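Coffee mug

From Yilma, the home and kitchen encyclopedia. Entry written by Bontu Weldu. Last revised 2026-02-03.

A coffee mug is a sturdy drinking cup with a handle, usually made of ceramic and usually used without a saucer. I've been looking after the hot drinks section for a while now, and the mug is easily my favourite entry (I drink far too much coffee, so call it field research). It covers the mug itself, plus the bits and pieces that tend to end up on the same table, right down to the little saucepan for warming milk.

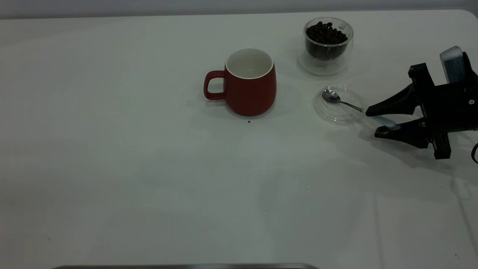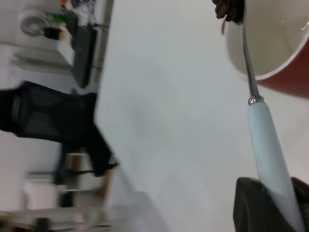 First picture: red mug with a glass bowl of coffee beans and a teaspoon on a glass dish. Second picture: red saucepan, cream-coloured inside, with a pale blue handle grip.

Shape and parts

A mug has a body, a rim, a base and a handle, and that's the lot! The body can be straight, tapered or rounded. I lean towards the ones that get wider at the bottom, like the red one in the picture, as they feel steadier when I plonk them down half asleep. A typical mug at my place holds 300 millilitres to the brim, though I'd never pour one that full if I had to carry it down the hall.

Handles come in two main families. There's the ear shape, a curved loop that's narrower at the bottom, and there's the squarish loop, which gives you more room for your fingers. My co-editor Asnakech Admasu swears by the ear shape and we've had words about it on the discussion page.

Colour and glaze

Plenty of mugs are one colour outside and white inside. The white interior makes it easy to judge how strong the coffee is once the milk goes in, and it also shows up every tea stain, so you win some and you lose some. Matte exteriors have become very popular. They're lovely to hold, but in my experience they pick up grey marks from metal spoons, and a bit of bicarb on a damp cloth is what I use to get them off.

Glossy glazes are easier to wipe. If the inside glaze has gone crackly all over (potters call this crazing), I'd retire the mug to holding pens.

Beans on the table

Coffee beans are best kept in something airtight and out of the light. A glass bowl is for the short term: weighing out a dose, having a sniff, or putting them out so guests can see what they're getting. Double-walled glass is often used for this, and for drinks too. The gap between the walls slows down the heat, so the outside stays comfortable to hold. With dry beans it makes no difference at all, it just looks nice.

Dark roasted beans look nearly black and often have a bit of shine to them, and that's oil that has come to the surface. They taste bolder and smokier than a light roast, and they can gum up a grinder if you let things slide. I clean mine every 12 days, or that's the plan anyway.

Teaspoons and spoon rests

Any small shallow dish will do for resting a teaspoon. Glass ones are handy as they rinse clean in seconds and go with whatever mug you've pulled out of the cupboard. A saucer works just as well, and so does the lid off a jar, if we're not being fancy.

Saucepans for milk

If you haven't got a steam wand, a small saucepan is the way to go for hot milk. Low heat, keep stirring, and take it off before it boils. A pale interior is a help, as you can see straight away if the milk has started to catch and brown on the bottom. Go gently with the cleaning: soak first, then a soft sponge, and leave the steel wool in the drawer.

Long handles deserve a mention too. Turn the handle in towards the back of the stove so it can't be knocked, and give the join a wiggle every so often to check it hasn't worked loose. Handle grips are made in all sorts of colours these days, and I'm very fond of a grip that doesn't match the pan.

Collecting

Yes, people collect mugs. The Pandia mug swap, held each December in the hall at Clusstead, had 147 mugs on the tables last time and I came home with four, having promised I'd bring back none. Most of the swap is souvenir and novelty mugs, with a smaller table for plain coloured ones, and the reds always seem to go early.

Asnakech keeps the swap's catalogue, known as the Justeslow list, which has 298 entries so far. It sorts them by handle shape first and colour second. I'd have done it the other way around, but she's the one doing the typing.

See also: Teacup; Milk pan; Spoon rest; Coffee grinder; Saucer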